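Le raisin, un fruit en grappe
Dossier jeunesse – Les fruits de la corbeille
Février 2021
Texte : Leonilde Gouveia, service éducatif de la Maison Peixoto

Le présent dossier s'adresse aux élèves de huit à onze ans. Il peut être lu seul, en classe ou en famille. Les mots difficiles sont expliqués à la fin.

Qu'est-ce qu'une grappe ?

Le raisin est le fruit de la vigne. Il ne pousse pas isolément, comme la pomme ou la pêche : ses grains se développent ensemble, attachés à une même tige ramifiée. Cet ensemble porte le nom de grappe.

Chaque grain est une baie. En botanique, une baie est un fruit charnu dont les graines se trouvent directement dans la pulpe. La tomate et la groseille sont également des baies. Les graines du raisin s'appellent des pépins. Certaines variétés, cultivées pour la table, n'en contiennent presque pas.

La tige qui porte les grains s'appelle la rafle. Elle se divise en petits rameaux, et chaque grain y est fixé par une queue très courte, le pédicelle. Tant que la grappe est sur la vigne, l'eau et le sucre circulent par ce chemin jusqu'aux grains.

Pourquoi certains raisins sont-ils verts ?

La couleur du raisin vient surtout de sa peau. Les raisins que l'on appelle « noirs » contiennent dans leur peau des pigments rouges et bleus. Les raisins que l'on appelle « blancs » en sont dépourvus : ils restent verts ou deviennent dorés. Un raisin vert n'est donc pas forcément un raisin qui manque de maturité.

Pour savoir si un raisin est mûr, le vigneron le goûte. Il observe aussi les pépins, qui brunissent avec le temps. En France, beaucoup de raisins sont récoltés en septembre. Ce travail s'appelle la vendange lorsque le raisin est destiné à faire du vin, et souvent la cueillette lorsqu'il est destiné à la table.

Observer la forme d'une grappe

Les grappes n'ont pas toutes la même forme. Certaines sont cylindriques, d'autres portent sur le côté une petite grappe supplémentaire, appelée aile. La forme la plus facile à reconnaître est celle du cône : la grappe est large en haut et se termine en pointe. Les grains peuvent être serrés les uns contre les autres ou laisser passer la lumière – les botanistes parlent alors de grappe compacte ou de grappe lâche.

La grappe verte posée près du bol est large d'un côté et s'amincit jusqu'à la pointe. Ses grains ronds sont bien serrés autour d'une tige vert clair, visible vers le bas. Le fruit rouge placé dans le bol est d'un seul tenant, arrondi et tacheté de jaunâtre. 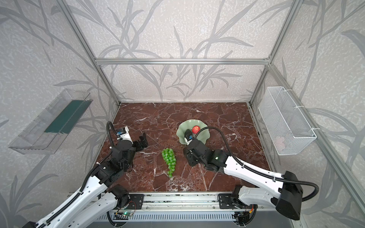

Préparer et conserver le raisin

Le raisin se lave juste avant d'être mangé. La grappe est passée entière sous l'eau froide, puis égouttée. On évite de la laver plusieurs jours à l'avance, car l'humidité favorise les moisissures.

Une fine poudre blanchâtre recouvre parfois les grains. Il s'agit de la pruine, une cire naturelle fabriquée par le fruit, qui le protège du dessèchement. Elle est sans danger.

Au réfrigérateur, le raisin se conserve quelques jours. Les grains abîmés doivent être retirés. Pour partager une grappe, il est préférable d'en couper un rameau avec des ciseaux, avec l'aide d'un adulte.

Attention : pour les très jeunes enfants, les grains entiers présentent un risque d'étouffement. Un adulte doit les couper en quatre dans le sens de la longueur.

À faire en classe

Demandez à votre enseignant une grappe de raisin et une feuille de papier. Dessinez d'abord la grappe entière. Détachez ensuite 2 grains, que l'adulte coupera : l'un dans la longueur, l'autre dans la largeur. Dessinez les 2 coupes et notez la place des pépins, s'il y en a. Après le goûter, conservez la rafle et comparez-la à un petit arbre sans feuilles.

Les mots à retenir

Baie : fruit charnu dont les graines sont dans la pulpe.
Pédicelle : petite queue qui relie le grain à la grappe.
Pruine : cire naturelle présente à la surface de certains fruits.
Rafle : tige ramifiée de la grappe.

Dossier suivant : La pomme et ses pépins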